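June
By Yanling Shen

The cheapest Molum you can buy is a pencil topper with one ear. It goes for four dollars plus postage, and the postage is more than the topper. The dearest is a talking plush, still in the box, that Évan Bodin bought for $300 from a man who met him in a parking lot and wouldn't give a last name. Bodin thinks he got a bargain. His wife has asked that we not print what she thinks.

If you didn't grow up within a two-hour drive of Brakham Park, you will need some help with all this. Molum was the host of The Weather Machine, an indoor ride that ran for eleven seasons, broke down in every one of them and closed for good while most of its fans were in junior high. He was a purple mole with goggles and a clipboard. He introduced himself at the door, scolded you about keeping your arms inside the car, and then spent six minutes losing control of a tornado. At the end he said, "Well, that's Tuesday ruined," and you were let out into the gift shop.

That is the entire story. Bodin can recite it, including the bit where the sound used to skip.

He started collecting by accident. He was clearing his parents' basement and found a Molum thermos with the soup still more or less in it. He posted a photo of it, expecting some mild disgust, and woke up to forty messages from adults who wanted to know if the lid was original. It was. He has not had a free weekend since.

The online catalogue he now runs lists 3614 items. It includes the things you would expect, such as plush toys, keychains, bath foam and a board game whose rules contradict themselves on the second page. It also includes a great many things you would not. There are napkins. There is a shoehorn. There is a cassette, sold only at the park, on which Molum explains barometric pressure for thirty-one minutes a side, and which Bodin describes as "a tough listen".

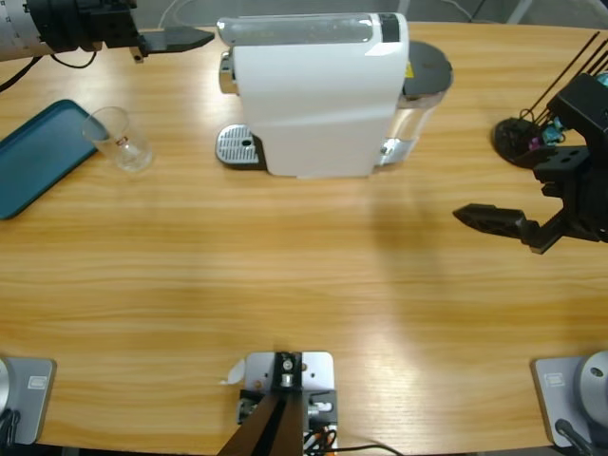 Almost all of it was made by Jarden, a small toy outfit that held the licence and seems to have approached the job with more energy than judgment. Suqin Lü worked in the design office there for nine years and drew most of the packaging. She remembers the licence arriving as a single sheet of paper with a mole on it, seen from the front. Nobody had sent the back.

"So we made it up," she says. "That's why he has a tail on the keychain and no tail on the lunch box. People write to me very upset about the tail."

There are, she says, two camps. Tail people are on the whole older, and bring it up sooner. She has learned to sign things on the front.

The voice is a livelier subject. For years every fan page credited it to the same touring comic, on the strength of one line in a park newsletter, and for years he neither confirmed it nor turned down a convention fee. Then Hongmei Shi, who edits trade newsletters for a living and cannot leave a footnote alone, got hold of the pay records. The comic had recorded one session. It was used for the safety announcement in the lineup. Everything after the turnstile, tornado and all, was done by the sound engineer, who had stepped in when the comic went home with a cold and was never asked to step out again.

Shi tracked him down to a bungalow an hour north of the park. He did the voice for her on the porch, and she admits she had to sit down. He was paid for one afternoon. He hadn't known about the cassette, though he had recorded it, because he'd been told it was for schools.

She published her findings on a fan forum at eleven at night and was called a vandal by breakfast. The post now has 2737 replies. She has read them all and corrected the spelling in a few, in a private copy she keeps for her own peace of mind. 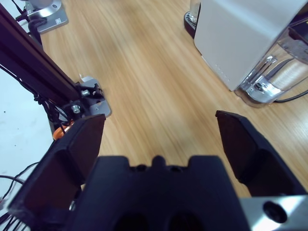
Then there is the matter of what became of Molum himself, by which collectors mean the figure from the pre-show, the one that leaned over its lectern and pointed. Brakham says it was scrapped. Chenxi Fang, who maintained it for the last four seasons, says that parts of it certainly were, and then changes the subject to the hands. They're what everyone asks her about. Under the purple fur there were no fingers to speak of, only a hinge and a pair of plates that opened and shut on the clipboard. She says people picture something delicate and are let down when she explains it was closer to the hardware in the photo, two thick black fingers held wide apart with a wooden tabletop showing through the gap. Add fur and a cuff and from twelve feet away you had a mole with opinions. Take the fur off and you had a reason to keep children out of the workshop.

One hand surfaced last year in an online auction, described as "glove, purple, heavy". Bodin was outbid. He is fairly sure he knows who did it and is civil to him at meetups, which are held twice a year in the back room of the Ratanaporn, a Thai restaurant on the old park road that has kept a Molum Special on the menu out of what the owner calls stubbornness. It's a green curry. It has no connection to the ride that anyone can find, and Shi has looked.

I went to the spring one. There was a swap table, a quiz that ended in a recount, and a screening of a home video in which somebody's uncle rides The Weather Machine with his thumb over half the lens. People wept a bit. Lü was there, signing lunch boxes on the front. Fang had brought a bag of spare goggle lenses and gave them away to anyone who didn't ask about the hands, so she went home with most of them.

Near the end Bodin stood up to read out the new additions to the catalogue, as he does every time. There was a bib, a variant napkin and a park map with the ride printed in the wrong corner. He came to the pencil topper and stopped. Somebody at the back had one with both ears.

It was passed forward in a sandwich bag. He held it up to the light for a while, turned it over to check for a tail, and asked, in a voice I would call nearly steady, how much.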